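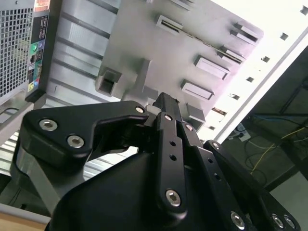 # Chapter 5: Hands That Don't Have Hands

I very nearly didn't go to the open day at Mistcombe. It was raining, the train from Taston had been replaced by a bus, and I'd convinced myself that I already knew what I was going to see — a big orange arm behind a big yellow fence, waving at schoolchildren. I'd been to a few of those. You get a free pen and you come home.

What I got was a workroom at the back of the Petridis building, a row of folding chairs and a robot taking an interest in the insides of a desktop computer. No fence to speak of, just tape on the floor. The woman running the session told us she'd been up since before dawn putting the room together, and then, with no further ceremony, she started it up.

I want to begin the chapter there because everything we're going to cover in it (grip, contact, compliance, and the awful business of knowing where your own fingers are) was in that room, and I didn't have the words for most of it at the time. You'll have the words by section 5.4. For now, borrow my folding chair.

## 5.1 Why a computer case?

A computer case is a horrible thing to work on, if you're a robot. Think of the last time you had the side off one. It's thin sheet metal, bent and stamped all over, with tabs and slots and ridges that each do some small job. From the outside it's a box. Once you're looking into it, hardly any of it is flat, and a gripper that comes in at slightly the wrong angle will meet a tab long before it meets whatever it was sent for.

Then there's the light. Bare metal can look pale grey from one side and almost white from another, and the little square holes along an edge come and go as you move. People cope with this without noticing. We tilt our heads, or we give up on looking and feel about with a fingertip. Look again at the picture at the head of the chapter and try to decide, quickly, which of those tabs is nearest to the gripper. I still can't do it with any confidence, and I've had it pinned above my desk for weeks!

Cases like that are also very ordinary. They turn up by the pallet at recycling yards, and taking them apart by hand is slow, dull work that leaves you with cut knuckles. The Flemberg project, whose people were giving the demonstration, had picked the job for exactly that reason. They wanted something boring enough to be worth handing over and awkward enough to teach them something.

## 5.2 What we watched

The first run was a dud. The arm came down, touched the metal, stopped, and went back up again. A boy in front of me groaned out loud. But the stop was the clever part, and we were told so: the software had felt a push where it hadn't expected one and had backed off before anything bent. We'll come back to this in section 5.3 under *guarded moves*.

The second run went better, and by the third I'd stopped watching the case and was watching the fingers. They aren't fingers in any sense your own hand would recognise. Each one is a set of flat black links, pinned together so that they swing as a group, with screws at the joints. When one link turns, the others have to follow. That arrangement is called a *linkage*, and you've met plenty of them already: a folding umbrella, a pair of bolt cutters, the lid of a pedal bin.

I asked how often it managed the whole job, start to finish. The answer was 96 times out of 100 on cases it had practised on, and a good deal less on a model it hadn't seen before. I liked that they gave us both halves of the answer. When you read a success rate anywhere, in this book or outside it, please ask what the robot had practised on first.

## Before you read on

Find something at home with a cover that comes off — an old radio, a torch, the battery door on a remote control. Take it off and put it back on with your eyes open, and then do it again with your eyes shut. Use only your thumb and one finger, and keep your wrist as stiff as you can.

Jot down where you got stuck, and what your finger did next. Did you press harder? Slide along an edge until something gave? Keep the notes, as you'll need them for exercise 2 at the end of the chapter.

## 5.3 Guarded moves

A guarded move is a movement with a condition attached. You tell the arm to travel in some direction *until* it feels a certain amount of push, and then to stop. That's the whole idea, and you can write it on the back of a bus ticket (I did, on the way home to Taston).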